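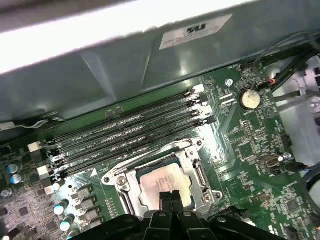 12/20/18

OK so short one before the holidays. Right to repair, or whatever we're calling it this year. I think stores should have to tell you, on the shelf tag, how long parts will be sold for the thing. One number. Years. Right next to the price.

My dishwasher is a Drutell. Bought it new in Pinville, paid extra for the quiet one. Pump seal went in March. A rubber ring! Called the parts line, was told the seal isn't sold by itself, only the whole pump assembly, 225 dollars plus shipping. And the assembly was on back order. So I washed dishes by hand for 9 weeks and got very opinionated.

And yes I know, cheap stuff breaks, always has. Fine. My complaint is that I couldn't have known. The tag told me decibels, it told me gallons, it told me there was a special rack for wine glasses. Nothing about whether a seal would exist after the warranty ran out. I'd of paid more for that than for the wine rack.

Computers used to be the good example. Big ugly desktop, side comes off, parts come out. Memory goes in slots, processor sits in a socket. You can get a screwdriver in there and your hand too.

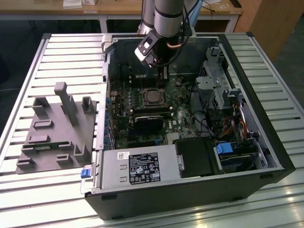
One reader wrote in after my last rant to say that most people don't want to fix anything, they want it to work, and a number on a tag will get ignored like the calorie counts on menus. Maybe. Some people read the calorie counts though. I do. And the companies read them too, becuase they don't want to be the one with the worst number on the board. That's the bit I care about.

Bartoš, the appliance place over in Nusstead, already does a version of this. Handwritten cards. "Parts good 2 years" on one washer, more on the next one over. Guess which one I saw people standing in front of. They have 63 drawers of belts and knobs in back and will sell you one knob. One!
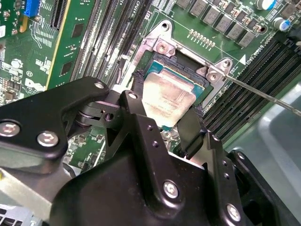

A neighbor says the cards are a sales trick and the store has no way to promise what a factory will do. Fair, it can't. Which is why it should be the manufacturer's number, printed by them, and if they quit early you get some money back. Not a lot. Enough to sting.

Anyway the seal. Ended up finding one in a bag of mixed plumbing washers at a yard sale. Still running as of this morning. Bit of a drip.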